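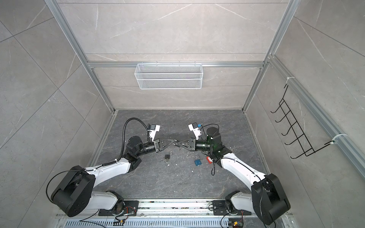 Section 2. Planning and Budgeting for Your Two-Arm Cell

Revised 09/11/2020 by Chaltu Gudeta and Cosimo Carbone

Read this section before you send anyone a purchase order. Planning a cell is one of the best parts of the whole project, and a good afternoon with a pencil and the Jirnmont price list will save you a lot of return shipping later. You don't need the arms in the building to do any of it.

2.1 Choose your first task

Everything you buy follows from the task, so pick one and write it down in a single sentence. We love padlocks and keys as a first task. They are cheap, they fit in a desk drawer, and they ask a lot of both grippers: a shackle has to be held at a useful angle, a key is thin and lies flat, and the two hands have to work close together without bumping. If your cell can handle a padlock well, you'll have a very good feel for what else it can do.

1. Write the task sentence.
2. List every object the arms will touch, with its weight and its smallest dimension.
3. Mark the objects that need both arms at once.
4. Send the list to your integrator with the quote request. Ritva Kemppainen at Jirnmont reads every one and will tell you if a finger set is wrong for the job.

Note: Buy task objects in more than one color and size. It costs very little, and it's a much better test than five copies of the same lock.

2.2 Measure the space

1. Mark the footprint of the enclosure on the floor with tape.
2. Add room on one side for a person to stand and reach in.
3. Check the wall outlets. The standard cell ships for 220 volts; if your building doesn't have that where you want the cell, get the electrician's price now and put it in the budget.
4. Measure the doors, the elevator and any tight corner on the way in. The base rail arrives in one piece.

Caution: Do not plan the enclosure so tightly that an elbow can reach a post. Both arms need to extend fully toward the middle of the floor, and the elbows swing out farther than the drawings suggest when the hands come together.

2.3 Build the equipment list

Split the list into what you need on day one and what can wait. The day-one column should have:

Arms, 2, with mounting plates
Base rail and frame extrusion
Grippers and one spare set of fingers for each
Wrist cameras with brackets
Workstation and emergency stop
Floor and wall panels
Cable ties, hook racks, baskets (more than you think)

The can-wait column is up to you. Giorgia Ferraro's team at Dumska put their fixed overhead lighting in the second year and were perfectly happy working with room light until then. Other sites want it right away.

Pick the floor surface with the task in mind. A darker floor is nice under bright metal, and a patterned one gives you a tougher test for the cameras. Order a sample and put your objects on it under your own lights before you commit.

2.4 Plan the cameras and cables

Wrist cameras are wonderful. They get you right down among the parts, and you'll learn more about a grasp from them than from any view across the room. They also move with the arm, so fast travel gives you blur, and brackets and cables can come into the picture.
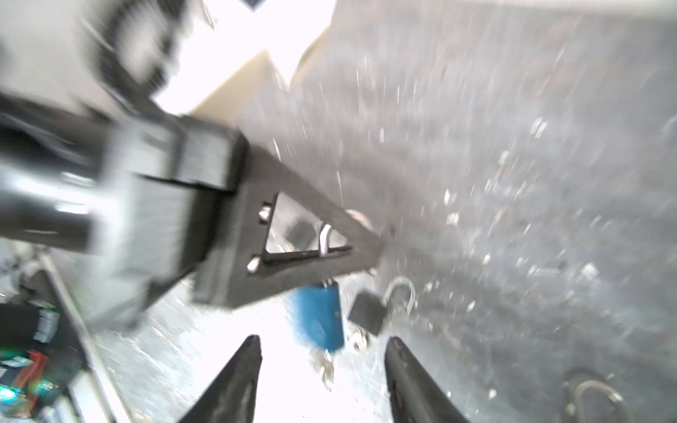 Figure 2-1. Padlocks and keys from close to the gripper, with the arm in motion.

1. Budget for one camera per wrist and at least one fixed view of the workspace.
2. Allow enough cable for the wrist to turn through its full range.
3. Order one spare camera cable for each arm. Jindden sells them singly.
4. Ask for exposure settings you can lock.

Caution: Power down and press the emergency stop before you route or tie any cable on an arm. Check for slack at every joint by hand.

2.5 Put numbers on it

1. Enter the quoted price for each line. Use the October price list if your quote is older than that.
2. Add shipping and the electrician.
3. Add fingers. They wear, and Rizzi sets take a while to arrive.
4. Add staff time. We plan on 100 hours from delivery to first useful session, and that includes training for two operators.
5. Add a line for small stuff you haven't thought of, and don't let anyone delete it.

Note: Cleaning belongs in the budget too. Bits of debris collect on the floor panels and dust settles along the rail. A small vacuum with a brush head is plenty, and it should live next to the cell.

2.6 Before you order

Have somebody outside the project read the list. Ayanda Lekota, who looks after our site visits, is glad to go through yours by phone and has caught more than one missing power cord that way. Have the task sentence, the floor sketch and the outlet location in front of you when you call.

When the order is confirmed, go on to Section 3, Receiving and Unpacking.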